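Home Visits Members News Contact

Spring visit to the Wainwright mill, Broltamlow

Our April trip was to the old Wainwright wool mill at Broltamlow, which opens to groups twice a year. The coach left Navstead at 8 a.m. and we were at the gate before ten. Parking is on the gravel by the river. Admission was $2 a head at the group rate, paid in cash at the door.

Syafiqah Manurung took us through the carding room first. Two of the machines still run, and she started the smaller one for us. It is loud, so bring earplugs. The mill employed 300 people at its peak and has 24 now, mostly weaving blankets and heavy coat cloth. 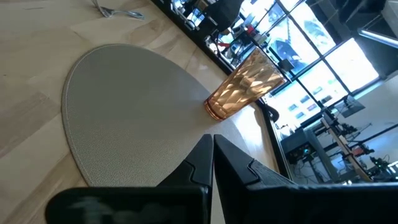

FOOD AND TABLES

Lunch was soup and bread in the building next to the dye house. The tables are pale wood, with placemats and amber glasses. Vegetarians were looked after. Tea was extra, and the line for it was slow.

After lunch we went up to the weaving floor. The stairs are steep and there is no elevator, so three of our members stayed below and watched a film about the 1950s strike. Upstairs the talk covered warping, how a broken thread is found and tied, and why the windows face north. Questions went on well past the time allowed.

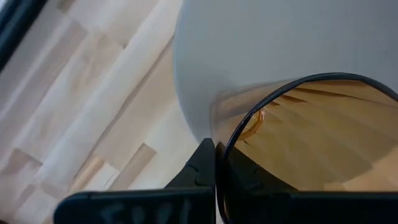 Pale wood strips, laid on the diagonal.

The shop sells seconds at half price. I bought a gray blanket with a flaw in one corner for $50. Suryani Goh asked about the Celluvness yarn she had seen on the price list and was told it is a blend made for knitting machines, sold by the cone only. They do not take cards for anything under ten dollars.

We had hoped to see the water wheel, but the wheel pit was closed for repairs to the railing. The path along the mill race was open as far as the second footbridge and a few of us walked it before the coach left at 3:30.
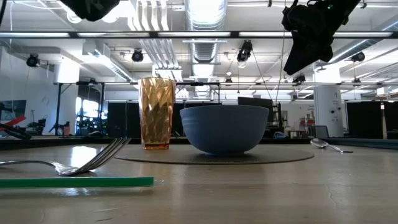
Getting there

Take the river road out of Navstead and turn left at the chapel. The sign for the mill is small and faces the other way.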